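Home | Opinion | Policy | Events | Contact

Open days should show the ordinary work

By Guðlaug Bisgaard

In May the Stendstead centre opened its robotics hall to the public for an afternoon, and I attended on behalf of our members, most of whom work in warehousing, laundries and parcel handling. The organizers had registered 344 visitors. I went with modest expectations, having sat through a good many demonstrations in which a machine performs one polished motion to applause and is then switched off before anyone can ask it for a second.

The Stendstead program was of a different character, and I believe other institutions in the sector should take note of it. The main session, presented by Clifford Wong on behalf of Munel, concerned the sorting of soft goods into bins. There was no music and very little narration. Visitors were told what the task was and were then left to watch it for as long as they wished. I remained for most of an hour.

Soft goods are a sound choice of subject. A rigid carton has corners, a known weight and a face on which a label can be read. A folded garment or a piece of padding has none of these in any dependable form, and it will settle into a new shape each time it is put down. Employers who ask why automation has moved quickly through pallet handling and slowly through returns processing would have had much of their answer from watching a single item being placed.

The containers themselves also deserve attention. Much of the equipment sold into our sector is tested with opaque totes of a uniform colour, under lighting chosen by the supplier. Clear plastic on a glossy floor, beneath bright overhead fixtures, is a harder and more candid test. Anyone who has tried to judge the contents of such a bin from the side will know how readily the walls throw back the ceiling and whatever else is in the room.
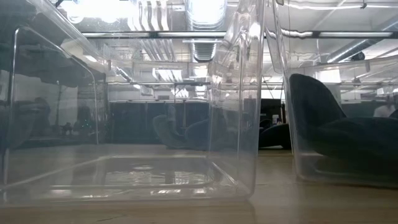
What the public was permitted to ask

The second merit of the afternoon lay in its question period. Mr. Wong took questions from the floor without a moderator and answered several of them with figures. The sorting trial had run to 2,000 placements before the open day, he said, of which 491 had required a person to intervene. He did not describe this as a success or a failure. A visitor seated near me, evidently from a competing supplier, remarked that his own firm would never have released such a number. I took the remark as a compliment to Munel, although I doubt that it was meant as one.

It is my view that an intervention figure of this kind should be a condition of any public demonstration that receives support from a provincial or municipal body. Those who vote on funding, and those whose shifts will be reorganized in consequence, are entitled to know how often a person must step in. The Tromex showcase, which I attended last year, offered its audience a throughput figure of 700 items per shift and nothing further. Throughput without intervention tells a shop steward very little about how many people will be needed on the floor, or what they will be doing there.

I would register two reservations. The first is that the hall was difficult for visitors using wheelchairs, as the best view of the bins was obtained by crouching or leaning. A raised platform or a screen at seated height would remedy this at small cost. The second is that no worker from an operating facility was invited to speak. The Dương depot, a short drive from the centre, handles returned clothing every day, and its staff would have been able to say which of the tasks on display resembled their own.

Neither reservation alters my general conclusion, and both have been put to the centre in writing. The organizers have indicated that a further open day is under consideration, with a longer question period and a session devoted to maintenance. I would encourage members to attend, and to bring the people who work beside the equipment as well as those who purchase it. I would also ask that they stay past the first few minutes — the repetitive portion of the afternoon was, in my experience, the most instructive part of it.

Members wishing to contribute questions in advance may send them to the policy desk by the end of the month.

Recent in Opinion
Returns processing and the case for longer trials
Who writes the safety notice?
Apprenticeships in automated laundries
Reading a supplier's throughput claim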